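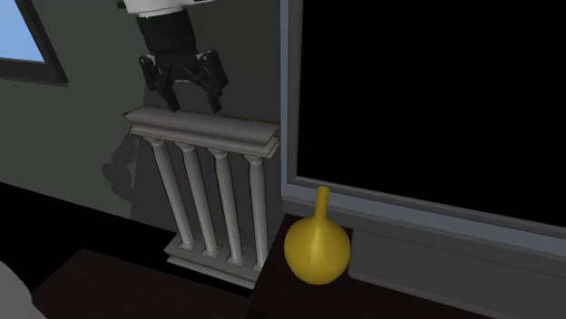
Checking Grasp Width on Thin-Railed Objects in Simulation

Lukian Harasym
21/04/2024

These steps cover how we test a two-finger gripper on objects that have a rail on top and open gaps underneath. The four-column piece in the Brarnar object set is the usual choice. It gives planners trouble because most of its bounding box is air. A planner that only looks at the box will often send the fingers down between the columns, where they close on nothing.

You need the Zorus simulator installed and the Brarnar objects loaded. The Treketcombe room file is the default and works fine.

1. Load the room and place the object

Put the column piece on the dark tabletop with the plinth flat. Leave the yellow vase where the room file puts it, to the right of the plinth. It is close enough that a wide approach from that side can hit it, and we want those collisions counted. Let the physics settle for 2 seconds before you record the object pose.

2. Sample the grasps

Run the sampler with the top-down setting. On our machine it returned 164 candidates for this object. Do not filter them by score yet. Low-scoring grasps on the rail sometimes hold better than high-scoring ones on the columns, and you lose them if you filter early.

3. Label each candidate by part

Every candidate gets one of three labels: rail, column or plinth. Use the contact point of the left finger. If the two fingers touch different parts, mark the grasp as mixed and keep it in a separate file. Mixed grasps made our first set of results look better than they were.

4. Set the opening before the descent

Open the fingers to the width of the part plus 6 mm on each side. Do this above the object and hold that width on the way down. If you change it during the descent, the fingertip path shifts and the results can't be compared with the Llorente baseline.

Stop when the fingertips are just over the surface and save the pose. Most planning errors show up at this point, and a saved pose is much quicker to check than a full run.

5. Close, lift and log

Close at the default force, lift straight up and hold. A grasp passes if the object is still between the fingers at the end of the hold and has tilted less than 9 degrees. Log the tilt for failures too.

What we found

Rail grasps passed more often than column grasps, and the gap was larger when the fingers closed across the narrow side of the rail. Column grasps mostly failed by twisting during the lift. We did not get enough plinth grasps to say anything useful.

The tests with added pose noise were rerun with the same labels, and the order of the parts did not change. The label files are in the same folder as the room file.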